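Darar Play Rug - Slate Blue

Home > Floors > Rugs and Runners

£72.00 - in stock, 2 colours

I've been selling rugs from the shop in Eltovside for 12 years, and I still get a bit giddy when one comes in that I want to take home. The Darar is that rug! It's a low, dense pile, soft enough to kneel on for a long game of snap but flat enough that a wooden train will stand up on it. (Anyone who has tried to build a tower on a shaggy rug will know exactly what I mean.)

Adebayo Mohammed does our buying and he found these at the Skata mill last September. He rang me from the car park, going on about the edging, and I must admit he had a point - it's stitched all the way round by machine and then again by hand at the corners, so it doesn't curl up and catch your toes.

The slate blue is my favourite of the pair. It hides crumbs, it hides felt tip to a degree, and it sits nicely with pale wood and grey storage. The other colour is oatmeal, lovely in a bedroom, braver in a playroom. 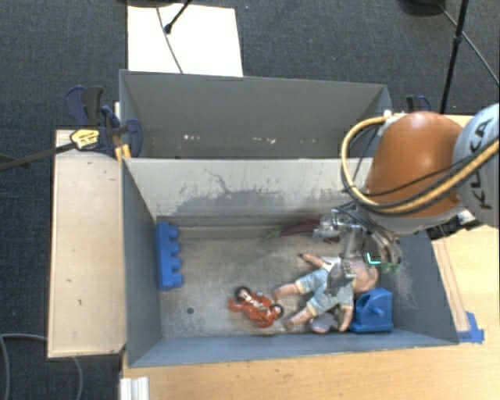 Dark blue-grey floor, light wood, grey toy bins.

Cleaning is easy enough. Hoover it on the low setting, dab spills with cold water and a drop of washing-up liquid, and dry it flat. Please don't put it in the machine, the backing won't thank you. Ours has been down in the shop for 2 years with people traipsing over it and it still looks smart.

If you've got hard floors you'll want the Harries underlay too, sold separately and cut to size while you wait.

Delivery takes 7 working days. It arrives rolled, so give it a night with some heavy books on the ends. Samples are free - just ask for me, Rakiya Balogun, on the shop number or use the form, and tell me which colour you're after.

Add to basket
Request a free sample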